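Ullanwood Institute, Certificate in Fitness Facility Operations
Unit 19 handout: Benches, pads and what we claim about them
Mar 9, 2026

Read before the practical. Bring your own cloth if you're fussy about cloths.

1. What the supplier says

The Drurameck care sheet is in your folder. It says a vinyl pad wiped "regularly with an approved product" will keep its finish for the life of the bench. Two problems. It doesn't say how often regularly is, and the approved product is the one Drurameck sells. I have no evidence the stuff is bad. I also have no evidence it does more than a mild detergent at the right dilution, and I'd want to see some before I signed an order at 354 dollars a drum.

The label asks for contact time. Most gym wiping I have watched is spray, swipe, walk off. If the label wants the surface left wet for a set time, then a quick swipe is cosmetic. It may still be worth doing for sweat and chalk. Just don't write "disinfected" in the log when you mean "wiped".

2. Working the pad

Start at the head end and work down. Put your free hand flat on the pad to steady it and press with the cloth hand. Fold the cloth, turn it when a face gets dirty. Do the side edges as well as the top, and don't let liquid sit along a seam.
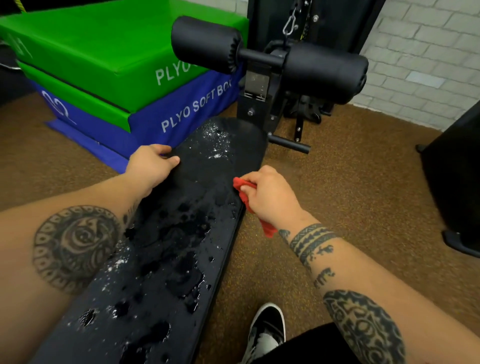 A comment left on last year's version of this handout disagreed with the whole section: steadying the pad with a bare palm puts skin straight back on the vinyl you're trying to clean, so either glove up or do that patch last. Fair point. I'd go with doing it last, and I'm not convinced gloves help much if you wear the same pair from bench to bench.

3. The bits that get skipped

Foam rollers on leg attachments. People hook sweaty shins over them and the cleaner goes straight past. Wipe all the way round, end caps included. Foam is less forgiving than vinyl, so use a damp cloth and never soak it.

Posts, bolts and foot bars. Dust and chalk collect here. Dry cloth first, then damp.

Soft plyo boxes. Top and sides. Tilt them and look at the floor underneath before you tell anyone the area is finished.

4. White marks

Chalk or dried product? They look much the same on black vinyl. Wipe a patch with plain water and let it dry. If the marks return, suspect residue, and check your mix before blaming the lifters. The Gultby method (double the dose for "heavy use areas") is still quoted in older manuals. I can't find where it came from. Don't use it.

5. For the practical

Clean one bench and its attachments, then fill in form 441 with what you did, in plain words. Claims you can't back up lose marks. The Tai reading on cleaning logs is optional until May.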